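Equipment corner: what the second arm really costs

September 16, 2020

The kit list for next year has to be with Finance by the end of October, and so the annual season of hopeful spreadsheets is upon us. Three people have already stopped me on the stairs to ask whether the two-armed setup is going ahead. The short answer is that it is in the budget. The long answer is the rest of this item, and I would ask you to read it before stopping me on the stairs.

Members with long memories will recall that our first robot was bought in 1989, second-hand, and that it arrived without a controller. The controller was a separate line on the quote. We have been learning the same lesson at intervals ever since, most recently with the Brolow gripper, which came without the plate that joins it to anything. It made a very handsome paperweight until the plate turned up.

With that in mind, the plan for the kitchen bench goes in three stages, and each stage has to earn the next one.

Stage one is simulation, and we have been in it since the spring. It costs us licences, one decent graphics machine and a good deal of patience. The tasks are the ordinary kitchen ones: pick up the fruit, put it where it's wanted, leave the rest of the counter as you found it. A simulated worktop can be laid out again at the press of a key and no one has to go shopping for replacement aubergines. Nor does anyone have to explain to Finance why there are aubergines on the equipment budget, a conversation I have had and do not wish to repeat.

Stage two is one real arm and one real hand on a real bench. Stage three is the second arm. The temptation, every year, is to skip to stage three because the supplier does a discount on pairs.

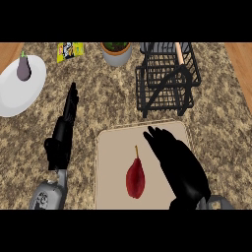 I do understand the temptation. Two hands are better than one at nearly everything that happens on a worktop, and a multi-fingered hand can try for things that a plain two-jaw gripper will only push about. A pear is a good case. It tapers, it rolls, it bruises, and it has no flat sides to get hold of. If all we wanted to move was boxes, I would be writing a much shorter item and we would be spending a much smaller sum.

But a second arm is never just a second arm. It needs its own mount, its own cabling and its own emergency stop, or at least a share in a better one. It needs software that knows where the first arm is and would prefer not to hit it. It needs a bench that doesn't wobble when both of them move at once, and our present bench wobbles when somebody puts a mug on it. The quote from Trarthorpe covers the arms and the hands. It mentions the bench only to say that the customer shall provide one.

Then there are the fingers. I have asked all the suppliers the same question, namely what happens when a fingertip wears out, and had some very different answers. Stetsiuk will sell you the fingertip. Trarthorpe will sell you the finger. Miltlow would like the whole hand back, in its original packaging, and will let you know. I leave you to guess which of them has the cheapest hand in the brochure. If your group is putting in a bid of its own, please ask for the spares list before you ask for the price, and get the delivery times in writing.

A word on space. The real bench will have to hold the same sort of clutter as the simulated one, or there's not much point in having practised. Plates, boards, a dish rack, the lot. Wire racks in particular deserve a line in everyone's plan, as thin wires are a nuisance for cameras and a worse nuisance for fingers. A dish rack costs next to nothing. The afternoons spent getting a hand in and out of one do not, and staff time is the line that every bid I have ever read leaves blank.

Now to the money. We have set aside 600 pounds for what the form calls "sundries", meaning crockery, brackets, cable ties and all the bits that no one puts on a list until the day they are needed. Last year's sundries were gone before the first delivery had been unpacked. This year you will need to fill in a slip, and yes, I know what you think of the slips.

Training is booked separately. Each new user gets a 45-minute session on the stops and the safe area before being let near a moving arm, with no exceptions for those who have "used one before somewhere else". There are 5 places in each session and the list is on the door. Kindly write your own name and leave other people's alone.

Power and floor loading have been checked for one arm. They have not been checked for two. I have asked for this to be done before we sign anything, and I've been told it is in hand, a phrase I have also heard about the roof.

My recommendation, for what it's worth, is that we buy one arm and one good hand now, fix the bench, and ask each supplier to hold the price of the second set for a year. Stetsiuk have agreed to do this. Trarthorpe are thinking about it. Miltlow have sent another brochure — a thicker one, with a ribbon.

Comments on the draft kit list should go in the folder outside the equipment office. Please write legibly and say which group you're from. Requests for a larger monitor will be read with interest and filed with the others.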